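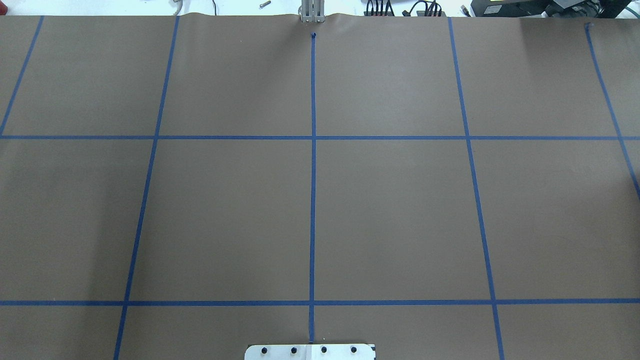

Right, allotment share-out thread. Wirden plots, December veg, 60 households wanting in and one hall to do it in. Last year was a scrum by the door, so Pejman Pakzad's idea this time is squares. Brown paper over the table, blue tape for the lines, every square a street. Your veg goes in your square. Done.

Leeks first. 858 of them off the bottom beds, most decent, a few thin as pencils. Sorry to whoever gets those.

Parsnips did badly. Canker again. Tahmineh Ebrahimi reckons we sowed too early and shes probably right, the ground was freezing.

Tags: allotments, growing, Wirden
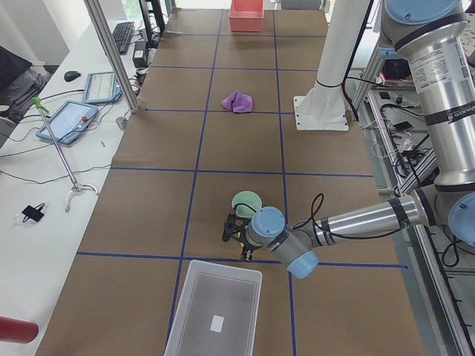 Long table, taped up. Pink-red tub at the far end.

Spuds: 584 kilos, mostly from the Gretanden side. Slugs had a go at the rest. Anyone got a variety they leave alone?? Not nematodes, can't afford it.

Swaps are fine but sort it between yourselves. Bring your own bags. Strong ones, teh paper ones split last time and I was chasing sprouts down the road.

Doors at 10am. Kale is help yourself, there's loads.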